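Course Handout 4: Good Practice for Hand-Worn Gripper Sessions
Onham Technical Institute, Robotics Lab Methods. Revised 23 Feb 2024
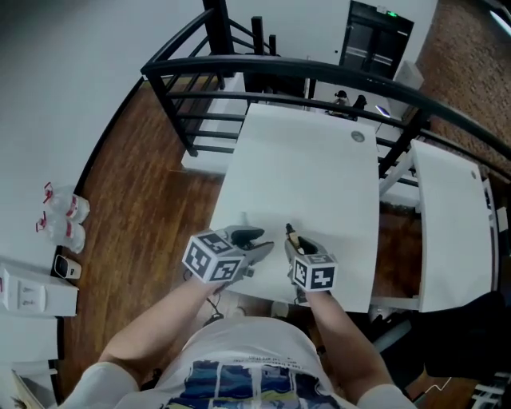

Figure 1. Handling a small object with the right gripper while the left is open. Both wrist cubes carry square markers.

Read this before your first lab block. The short check at the start of the block is taken from sections 2 through 5. Students who took the August short course should read it again, as the rules on markers and on discarding takes have changed.

1. Scope

These rules cover recording with a pair of hand-worn grippers at a table. They do not cover the fixed arms in Room 11, which have their own handout and their own sign-off. Where this handout and the Tellum device guide disagree, follow the stricter of the two and tell the instructor.

In these notes, "must" means required. A session that breaks a "must" rule is not accepted for credit. "Should" means do it unless you have a reason, and write the reason in the log.

2. The table

The work surface must be clear of anything that is not part of the task. Phones, cups, pens and spare parts go on a shelf or on another table. Task objects stay within easy reach of both hands. If you have to lean or step to get to something, stop and move it closer before you record.

Plain tabletops are preferred. A cable grommet in the top is fine, but do not set small objects beside it. Clear and translucent items are hard to pick out against a white top, so enter them by name in the object list.

Cables hanging near the table edge must not cross the path of your wrists. Cables on the floor should be taped or moved away from where you stand. Check this yourself each time, even if the last pair left the station in good order.

3. Markers

Each wrist cube has to be seated fully and must not turn when pushed with a finger. A cube that has shifted even slightly spoils the position data for that hand.

Marker faces must be clean, flat and uncovered. Long sleeves are rolled above the elbow. Bracelets and watches come off. Do not write on a marker or put tape over a lifted corner. Take the cube out of service and sign out another.

During a take, keep at least one marker face of each cube in view of the head camera. In practice, work with your hands in front of your body and avoid crossing one forearm over the other. If you lose both cubes for more than 2 seconds, end the take.

4. Handling objects

Start with both grippers open and empty. Approach at a steady speed, close until the object is held, and then lift. Squeezing harder after the object is held wears out the pads and teaches nothing useful.

Narrow items such as small bottles, tubes and markers should be gripped on the body and not on the cap. Some tilt in the grip is acceptable. If the object slips, let it go and pick it up again as part of the same take. Do not steady it against your shirt or with a bare finger.

When one hand is working, the other stays open and still, or does its own part of the task. It should not hover over the object.

Containers must be closed. Glass, blades and anything hot are not allowed at these stations.

5. Stopping and discarding

Anyone in the room may call a stop. The wearer opens both grippers, lowers the hands to the table and waits. You do not need to finish the motion first.

Discard a take if:
- a cube moved on its mount
- a person reached into the work area
- the wearer spoke to someone about anything but the task
- the object list was wrong

A dropped object alone is not grounds for discarding. Log it as a drop and keep the file. In last year's course set of 491 takes, 91 had been thrown out for drops that should have been kept.

6. Bystanders and open areas

Some stations look out past a railing to other parts of the building. The head camera can pick up people well beyond the table. Post the recording sign before you begin, and face away from walkways where the room allows it. Takes that show a recognizable face go into the Pavano folder for review and must not be shared before they are cleared.

7. Log sheet

One line per take: station, wearer initials, task code, object list, result, remarks. Fill it in right after the take. Use the Semeniuk task codes printed on the back of the sheet and do not make up new ones. If no code fits, write 0 and describe the task in the remarks column.

Reading for next time: Tellum device guide, chapters on pad wear and storage.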